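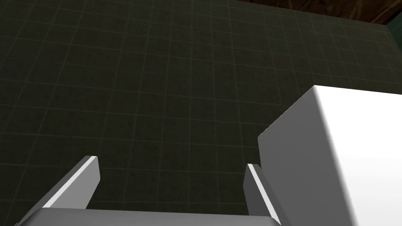
I bought the Sultier portable dance floor in April, after our town's spring fundraising dinner came close to being held on bare carpet. The hall in Rurnham has a good stage and a decent kitchen, but the old dance floor went years ago and was never replaced. I wanted something we could put down for a charity night and take up again before the playgroup came in. I looked at white and at oak effect and settled on black. On a very dark surface with faint, slightly lighter lines between the squares, the grid stays quiet and the room looks more formal than it is. White would have shown every heel mark by the first speech.

The floor comes as square panels that lock along two sides, plus sloping edge strips. Our set cost $612 secondhand from Hui-mei Kan, who runs a party rental business and was changing her stock. It had been used for 13 events, and a few corners were scuffed. New sets cost a good deal more, and I would not have paid it.

Putting it down took Maximiliano Paredes and me roughly 20 minutes the second time. The first time was much longer, as we started from the wrong corner and had to lift two rows. The instructions are one folded sheet with small drawings. They do not say which way the arrows on the back should point. They should all point toward the stage, or toward whichever wall you start from.

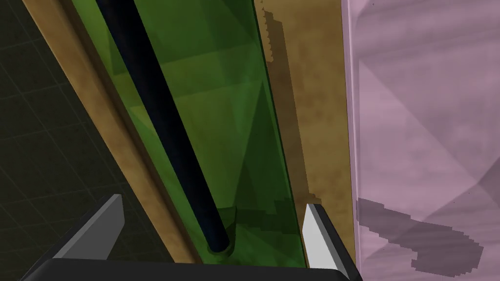
The edge strips are the weak part. They clip on well enough, but the corner pieces work loose when people step on and off in the same place. We taped ours at the side nearest the bar. Sultier sells a screw-down version, but you can't use that in a hall that has other bookings.

For dancing it is good. The surface has some slide to it without being slippery, and Yee-man Choi, who opened the evening with the mayor, had no complaints in leather soles. It is louder than a fixed floor. During the auction we asked people to stay off it – you could hear every step over the microphone.
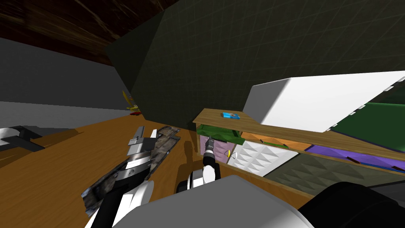
Cleaning is a damp mop and a dry cloth. Candle wax came off with a plastic scraper. Storage is harder. The panels are heavy in a stack, and the cart is sold separately. We keep ours on edge in the closet behind the stage, 17 to a row, with cardboard between them.

I also tried the Gasell floor at a retirement party. It has a neater edge and feels more solid, but the panels are larger and one person can't carry two at a time. If you have a crew and a van, get that one. For a small hall with a few helpers, the Sultier is easier to live with, and I would buy it again used. Check the corner pieces before you pay.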